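How Does a Microwave Heat Your Lunch?
July 7, 2021
By the Clusitz Kids' Science Page

Pop a bowl of cold soup in the microwave, and a couple of minutes later it's steaming. No flame, no glowing coils! So where does the heat come from?

The answer is waves. They're cousins of the radio waves that carry music to a car, and they bounce around inside the metal box until they hit food. Then they make the tiny bits of water in it twist back and forth super fast — billions of times a second! All that jiggling is heat.

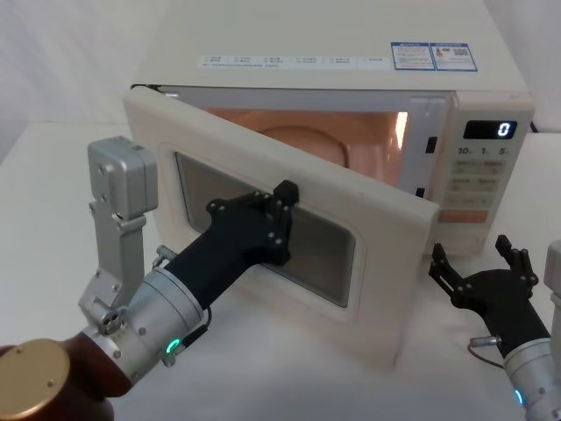
Why does the plate go around?
The waves are stronger in some spots than in others, so a turning plate carries your food through all of them and it warms more evenly.

Now look for the dark dots in the door window. They're holes in a metal screen. Light is small enough to slip through (so you can peek at your popcorn!) but microwaves are much too big, and they stay inside. The slots beside the opening matter too. Hooks on the door fit into them, and the oven won't run until the door is shut tight.
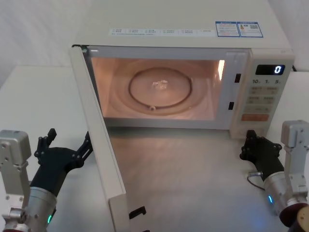

Try this with a grown-up: heat a mug of water for 20 seconds, stir, and feel the outside of the mug. Then do 20 more. Never put metal in — no forks, no foil — and use oven mitts, because hot food can make a dish hot too.

Comments (3)
javirdale_reader: My class tried the mug thing! Ours got warm on the second go.
soupfan13: why is the middle of my burrito always cold??
plundaumom: We read this one twice at breakfast.

More to explore
Why Ice Floats
What Makes Popcorn Pop?
28 Questions About Bubbles
Inside the Quezada Bread Factory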